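Chapter 9
When the Work Changes Hands

In this chapter
How jobs are split into tasks before any of them are automated
What happens to hours, pay and skill when some tasks go to a machine
Who answers for the work afterward

Most people picture automation as a trade. A machine comes in and a worker goes out. That does happen, and Chapter 10 deals with layoffs and retraining. But in many workplaces the change is smaller and harder to see. The job stays, the title stays, and part of what fills the day is different.

Take Civus, an office services firm that looks after 783 desks in a group of rented buildings. Its evening crew used to do everything by hand: empty bins, wipe desks, restock paper, report broken chairs. When the firm began trying robots, managers first asked the crew to write down every task in a shift. The list was longer than anyone in the main office expected. "Empty the bins" alone became nine entries, among them checking for things thrown out by mistake and keeping cans apart from paper.
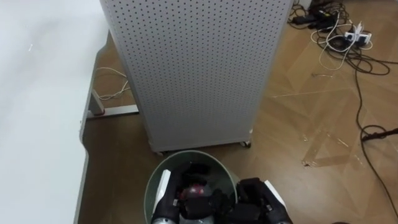

A task that takes a person a few seconds can hold several decisions. Is the item trash? Can it be picked up without tearing? Is there a cord in the way? Workers make these choices without stopping to name them, so they rarely appear in a job description. Economists call this kind of know-how tacit knowledge. It matters here because a task has to be spelled out, or shown many times over, before a machine can take it on.

At Civus the crew did the showing. Two cleaners were moved to a training role for part of each shift, at first with no change in pay. They raised the matter in May, and the firm agreed to a higher rate for those hours. The rest of the crew kept their old rate but got new duties, such as clearing floors ahead of the machines and dealing with whatever the machines left undone. Some liked the lighter lifting. Others said the evening felt more broken up, with more waiting and more walking back and forth.

Two terms will be used throughout the chapter. Task shift means that a piece of work moves from a person to a machine while the job itself remains. Residual work means what is left for people once the shift has been made. Residual work may be easier than the old job or harder, and it is often left out when the savings are figured.

Section 9.1 begins with the task list and how to read one.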